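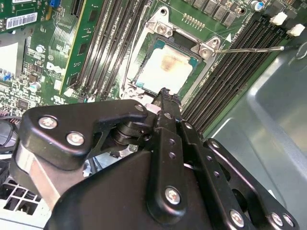 The gripper's fingertips at the edge of a processor in its open socket.

A Steady Hand From the Next Room

In a unit on the Miltdale trading estate, people are teaching a robot to take old computers apart, one movement at a time

40 shares | 12 comments

The operator doesn't look at the robot. She sits in the room next door with her shoes off, a control handle in her right hand and two screens on the desk. One screen shows the bench from the side. The other shows what the gripper sees, which is mostly the gripper. When she moves her hand to the left, the arm on the other side of the wall moves to the left as well, with a lag so small that after ten minutes I had stopped noticing it.

She was trying to lift a processor out of a desktop computer. It is a job most people in the repair trade can do in a few seconds with a thumb and forefinger. You swing back the lever, raise the metal plate that holds the chip down, take the chip by two opposite edges and lift it straight up. If you tilt it you can drag a corner across the contacts in the socket. Bend one of those and the board may be scrap.

She closed the fingers, stopped, opened them again, backed off a little and pressed a foot pedal.

"I came in crooked," she said. "I'm keeping that one, though. It can learn from the bit where I back off."

I visited on 3rd May, ten months into a project called Llanos. It is run by Triro, a company that takes in computers from offices, councils and colleges, wipes them, and either sells them on or breaks them down for parts. Most of the stock comes by lorry from a depot in Kullham. The machines arrive on pallets, wrapped in film, and are much the same from one month to the next: desktop towers that have spent years under a desk in an accounts department.

The wiping is automatic. The testing is nearly so. Taking them apart is still done by hand, and it is the part of the business that the company finds hardest to staff. The work is dull and hard on the wrists, and the people who are good at it tend to move on to repair jobs that pay better.

A conventional industrial robot wouldn't help much. You can program one to go to a point in space and close its fingers, and it will do so all day, provided the thing it is meant to pick up is always in the same place. A used computer isn't like that. Cables have been pushed aside by whoever last fitted a memory stick. Cases are slightly bent. One model has its processor nearer the fans than another, and dried thermal paste can hold things together that ought to come apart.

So Triro is trying a different way. A person does the job through the robot, over and over, while the system records the camera pictures and the position of every joint. Those recordings are used to train a program that looks at the pictures and works out what the joints should do next. The engineers call each recording a demonstration. When I was there they had 3280 of them, all to do with opening desktops and taking parts out.

Four people share the operating. They do forty minutes at a stretch and then swap, and the person coming off writes up the session in an exercise book kept by the screens. I was allowed to read some of it. "Lever sticky on the second one." "Fingers need cleaning." "Lost grip twice, kept both." "Sneezed. Deleted."

The bench itself is less grand than I had pictured. The top is white and slatted, and the computer lies on its side with its cover off and set down next to it. The arm comes in over the case from behind. Blue cables hang near its base, and on the table at the back there was the usual litter of a working room, a crumpled piece of paper and a tangle of black leads. 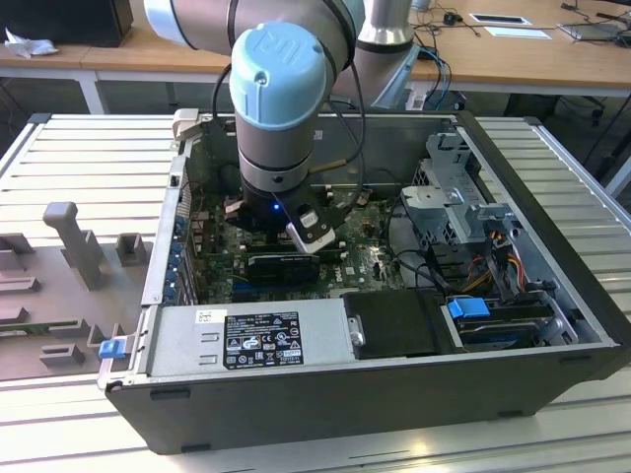 What the hand knows

The first thing new operators find out is how much they have been relying on touch. With your own fingers you can feel that a chip has come free of its socket before you can see any movement at all. Through the arm, you can't. The handle has no force feedback in it. The engineers tried a version that buzzed when the gripper met resistance, but the operators found it distracting and it was put away in a drawer.

What they do in its place is watch for small signs. The edge of the chip shifts against the metal round it, or the light on the lid changes. A cable somewhere else in the case gives a twitch, which means that part of the arm is leaning on something it shouldn't be. One operator told me he had started to hold his breath at the moment of lifting and had to train himself out of it.

There is a good side to losing the sense of touch. The program that learns from the demonstrations has only the pictures and the joint positions to go on. If an operator could feel the chip coming loose and acted on that feeling, the recording would show a hand making a decision for no reason that the program could find. As things are, the person and the program are working from the same evidence.

The second thing they learn is to be consistent. A skilled technician has a dozen ways of getting at an awkward part and picks between them without thinking. That is a nuisance in training. If half the demonstrations approach the chip from the front of the board and half from the side, an early version of the program may settle on something in the middle, and the middle can be a capacitor. The four operators now have an agreed order of work pinned up by the desk. Come in high, stop, line up with the edges, go down slowly, close, wait, lift.

The waiting was argued over. The operators wanted to leave it out, as it made each run longer and felt silly. The engineers wanted it in because it gives the camera a still view after the fingers have closed. The engineers won, and the word "wait" on the sheet has been underlined by somebody pressing quite hard.

Mistakes worth keeping

In the first two months the team threw away any run that went wrong. They wanted the program to see only good work. It was then let loose on a practice machine, and it did well until the first time it missed. After that it had no idea what to do. It had never seen a gripper in the wrong place, and it carried on as though it were holding a chip, raised its empty fingers and set nothing down in the tray with great care.

I asked to see the video and was shown it twice.

Since then the operators have been told to keep their near misses so long as they put them right. Some sessions are given over to making errors on purpose. The operator starts with the gripper too far over, or turned a few degrees, and recovers from there. The runs look clumsy when played back, but the engineers say they have done more for the program than any other single change.

Actual damage is a different matter. Boards get scratched. A memory latch was snapped in the winter and a power lead was pulled out by its wires. The machines used for training come from the pile already marked for recycling, so the cost is small, but each breakage goes in the book and the recording is taken out.

After lunch I was given a turn. I had been told to get the fingers above the chip and stop there. On the wrist camera's screen the socket looked enormous, and I was sure I was close to it. On the side view I was nowhere near. I moved down, the fingers drifted sideways, and I found that I had tipped my head to one side, as people do when playing driving games. It took me several minutes to get within reach of the edge of the chip. By then my hand was damp and I had forgotten which pedal was which.

Nobody laughed. My run was deleted.

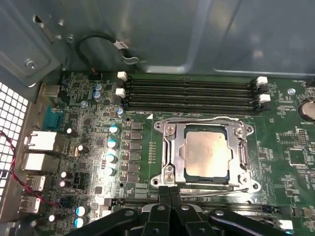 Oi-ling Peng thinks the whole approach may be asking too much of people. A person can record good demonstrations for a few hours a day, she told me when I rang her the following week, and after that the quality falls off whether they notice it or not. She would like to see more of the practice done in simulation, with human operators brought in for the parts a simulator gets wrong. "Sockets and levers are stiff and fairly easy to model," she said. "Cables aren't. I'd spend my people on the cables."

The engineers at Miltdale have heard the argument and half agree with it. They did build a simulated case in the autumn. It was useful for teaching the arm to keep clear of the chassis walls, but in the simulator every lever moved with the same force and every lid was clean. Old thermal paste smears, catches the light and makes one processor look quite unlike the next. They went back to the bench.

How well does it work? On its own, with the cover already off and the heatsink removed by a person, the program can lift a processor from a familiar board more often than not. On a model it hasn't met before, it is much less reliable. It can't yet undo the heatsink, and nobody has started on the power supply. A trained technician is still several times faster.

Triro's target is 1000 machines taken apart in a month with one person looking after the bench. The date for a first trial is August. I asked one of the engineers whether they would make it, and he said they would make a trial in August.

The operators don't expect to be out of work soon. Their hours have gone up since the project began. Each new model of computer needs its own batch of demonstrations, and the lorry from Kullham keeps bringing new ones. One of them used to strip machines by hand on the floor below and says she prefers this. Her wrists have stopped hurting. She misses the radio, which can't be on in the control room in case it covers the sound of something cracking.

At four o'clock she took over again for the last session of the day. She pulled the chair in, flexed her fingers and brought the arm down over the board. Come in high, stop, line up. The fingers closed and she waited, as the sheet says to.

40 shares | 12 comments

Related
The college that teaches soldering to pensioners
Where do office computers go?
Three days with a crane operator who works from a desk
Why warehouse robots still can't fold a box
Letters: your views on the right to repair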